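Buscar en la guía
Buscar

Reglas de buena práctica para validar tareas domésticas en simulación

La guía interna de Avar fija cómo se revisa una vivienda simulada antes de lanzar episodios con el robot móvil. Se aplica a toda escena nueva y a toda escena modificada.

1. Congelar la versión
Anote la semilla, la versión del motor y el identificador del lote. El lote Bundwood consta de 434 episodios; ninguno se ejecuta con la semilla sin registrar.

2. Definir el objeto objetivo
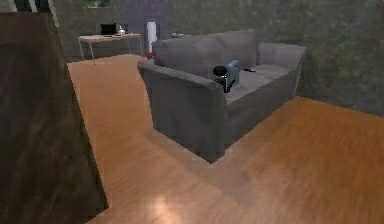 El objetivo se declara por clase y por superficie de apoyo, nunca solo por coordenadas. La declaración debe admitir una comprobación visual independiente. Con la videocámara sobre el asiento del sofá gris, la ficha dice «videocámara, asiento», y el reposabrazos se registra como obstáculo de aproximación. Los objetos pequeños de identidad dudosa se etiquetan como «sin clasificar» hasta consultar el inventario.

3. Revisar los pasos
Mida la holgura entre las hojas de las puertas con el modelo de colisión – la malla visual no sirve. El margen mínimo es de 80 mm por lado. Registre las manillas como geometría saliente y repita la medida si cambia el ángulo de una hoja.
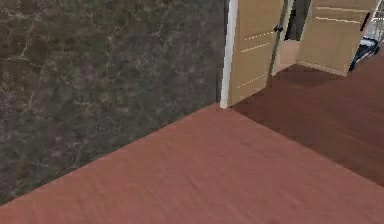

4. Limitar la ejecución
Corte el episodio a los 2,000 pasos. Un contacto no previsto con puerta o mueble cuenta como fallo, aunque la tarea termine.

5. Firmar el registro
Firma quien no haya montado la escena. Las excepciones se envían a Nuala Phelan con el registro completo de contactos.

316 veces compartido · Comentarios (4)
Contacto | © Avar | Volver arriba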